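3.2 Setting and meal arrangements

The study took place at Harkside and Gruvia, two residential aged care homes with a shared catering contract. Together they had 237 residents at the July intake, of whom 48 agreed to take part. Residents on fully texture-modified diets were excluded. Meals at both homes were plated in a central kitchen and carried to the dining rooms in covered trolleys.

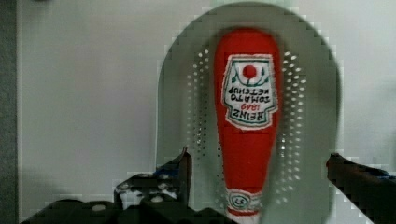 Figure 2. Tomato ketchup bottle, label inverted.

Staff recorded intake at the midday meal using the Dewulf plate chart, a 5-point scale running from nothing eaten to everything eaten. Each home's charts were checked against the kitchen's returns sheet before entry. We collected 400 usable charts. Charts with no resident code were discarded, as were those completed after the plates had been cleared. Residents who ate in their rooms were charted the same way, but their results are reported separately in Section 4.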